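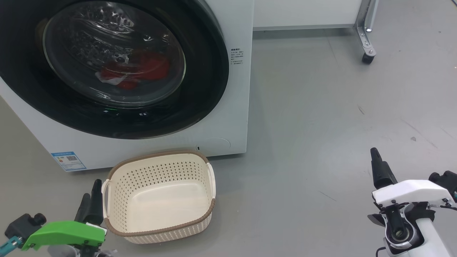 Talha Hashmi wants to know before anything else whether the laundry room gets used enough to be worth a second year, and whether people can get their clothes back the same day. Fair questions, he asked them last time too and got half a reply. So, usage first, then money, then the stuff that went wrong.

Wureck House shared laundry
Progress report to the Condach fund, second period, to end of August

Usage

53 households signed up now. 8 of those joined in August alone, mostly from the Grelldale end of the street, word got round after the launderette there cut its hours. 200 loads done in the period. That comes off the paper sign-in sheet so it is only as good as people's memory for signing in. A few evenings have no entries and I don't believe it.

Same day: yes if you start before 2 pm. After that it depends on the dryer queue. Morning slots go fast, the after-school ones faster. Late evening hardly used, we may drop the last slot and open earlier instead. Asked people at the August tea, most said earlier. Two said later. Will try earlier.

What people bring: bedding, work clothes, kids' things, a lot of towels. More towels than planned for. Towels take forever to dry and that is where the queue comes from, not the washing.

Room

Floor is smooth gray, easy to mop, which was the point of choosing this room over the one upstairs. It marks though. Scuffs and streaks, some little dark spots too. Mopping takes off the ordinary dirt, haven't found what shifts the rest. Not spending grant money on it.

The white unit next to the washer is on casters, good decision, we can roll it out and sweep behind. Brakes on the casters would be nice. It wanders if you lean on it to fold.

Washer stands straight on the floor, no plinth. People with bad backs have asked about raising it. Got one price from Nilsuwan for a plinth with fitting and it was more than I thought, so parked for now. Would like to come back to this in the next period if there is anything left in the equipment line. Front loader was still the right call, you can see through the door whether somebody's wash is still in there before you go pulling on the handle.

Labels on the front of the machine are in Chinese. Some of our users read it fine and have been helping the others. I have a typed English sheet half done, covers the four programs people use most and what to do when it won't drain. Needs checking by someone who reads both properly before it goes on the wall. Next month.

Baskets

Small thing but it has helped more than anything. Cream plastic laundry baskets, the kind with holes in the sides and a handle each end, brown woven look round the rim. Bought 7. Before that people were carrying wet washing across the corridor in their arms or in shopping bags and dripping everywhere, and we had a complaint from upstairs about the corridor.

Rule is: basket goes in front of the washer when you start, your clothes go in it if you are not back when it finishes, next person can move them without feeling bad. Works mostly. One or two people really do not like having their things touched by a neighbor, so they set a timer and sit with it. Fine.

5 baskets still in the room at last check, the others have gone home with someone. Put a note up. One came back with potatoes in it.

Money

Spending is within the grant. Equipment line nearly used up (washer, dryer hose, baskets, the rolling unit). Power is higher than budgeted, see towels. Detergent lower than budgeted because most people bring their own, we had assumed the opposite. Would like to move what is left in detergent over to power, please confirm that's ok or if there is a form for it. Receipts are in the envelope, two are faded, I wrote the amounts on the back in pen.

Donations jar: does okay. We don't charge and still don't want to.

What went wrong

Drain filter. Blocked twice. Coins and a hair clip the first time, a baby sock the second. Room shut most of a day each time becuase the only person who knew how to open the hatch was at work. Have now shown three more people how, with a tray and an old towel, and there's a list of who to call inside the cupboard door.

Color run. Someone washed a red thing with a neighbor's white school shirts, they were sharing a load to save time. Shirts came out pink. Some bad feeling, since sorted out between them. We bought color catcher sheets and they sit in a tin by the sign-in sheet. I would also say don't share loads with red in but people will do what they do.

Sign-in sheet. Pen disappears. Pen is now on a string. String disappeared. Second string holding.

Dryer: lint trap not being emptied. Sign up at eye level now, a bit better.

Next period

Earlier opening, 7 am start, trial for one month then ask people again.
English sheet checked and up.
Drying rack for towels, wall mounted if the wall will take it, folding one if not. This should take pressure off the dryer and the power bill both.
Two more people trained on the filter.
Ask Nilsuwan about the plinth again, or get a second price from someone else.
Get the missing baskets back or replace them.

What we need from you

Answer on moving the detergent money. An idea of when the year two decision gets made, as people ask me on the stairs and I have nothing to tell them. And if Talha wants to come by and look at the room, mornings are best, ring first so somebody is in with the key.

The full sign-in sheets are copied at the back, page 3 is upside down, sorry, the copier was playing up and I had to get to work.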